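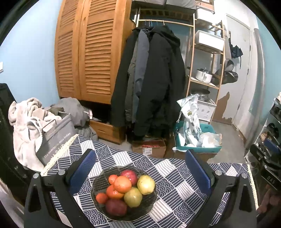

Vol. 12, No. 5

3. Fruit on the table and fruit eaten

3.1 Setting and households

The study took in 60 households in the towns of Lasura and Premau. Each household kept a food diary for five weeks, starting in February, and wrote down every piece of fresh fruit that an adult or child ate at home. Diaries were kept on paper and collected at the end of each week. Households that missed more than two days in a week were asked to repeat that week, and 12 did so.

Most families bought fruit once a week, usually apples and citrus, and kept it in one of two places: a refrigerator drawer, or an open bowl where people ate their meals. A typical table bowl or plate held apples and oranges together (Figure 1). Bananas were often kept apart, and berries were nearly always chilled. 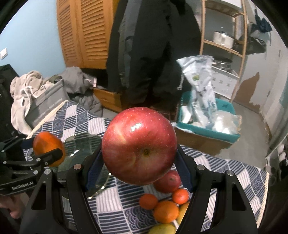

Milagros Ocampo

Figure 1. Apples and citrus fruit at the table.

3.2 Results

Households with an open bowl recorded more fruit eaten between meals than households that used only the refrigerator. Fruit eaten with meals did not differ between the two groups. The gap was widest in the late afternoon, when school-age children were at home and no meal was being prepared.

Spoilage went the other way. Families with a bowl threw out more fruit, mainly soft pears and mandarins that had been at the bottom of the pile. Apples were rarely thrown out in either group — several families said they cooked old ones instead.

Of the 310 diary comments that gave a reason for choosing a piece of fruit, most mentioned that it was easy to reach or already washed. Price was seldom mentioned. This agrees with the earlier Brododon survey, although that survey asked only the person who did the shopping. Radulović Market, the main grocer in Premau, changed its apple prices twice during the study, and neither change showed up in the diaries.

3.3 Limits

The households chose for themselves where to keep their fruit, so the results cannot show that moving it to a bowl would change how much a family eats.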